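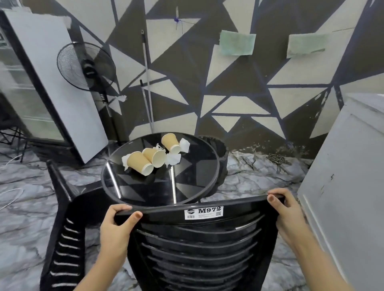
Tidying the corner: your questions

Do you wipe the table before moving the chairs?
Nope, chairs first! I tip mine by the top rail and pull it back, and then I can get at the cups and napkins without leaning over anything (my back is grateful).

What do you use on dark glass?
Warm water with a drop of dish soap, then a dry cloth. I bought the fancy Pramorlow spray once and went right back to soap.

How do you get dust out of slatted plastic backs?
An old paintbrush, and I go slat by slat. It takes me up to 8 minutes a chair, longer if I've let it go.

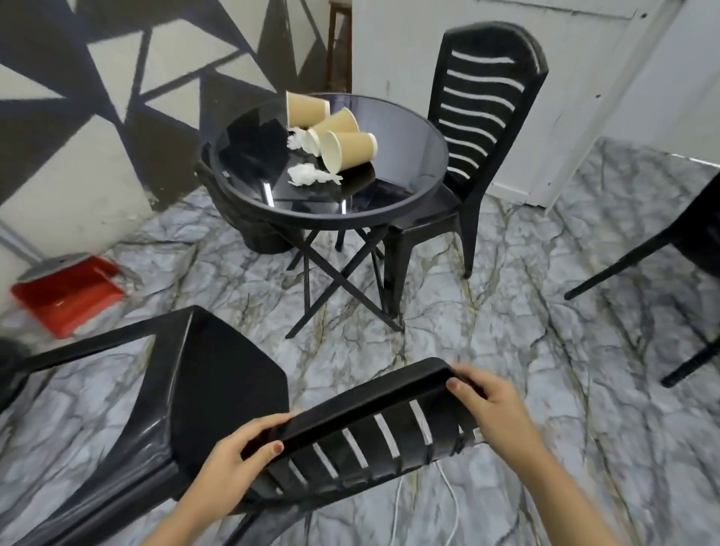 Sólveig Mikkelsen wrote in to say she hoses her chairs down in the yard instead and lets them drip dry, which I'm trying in April.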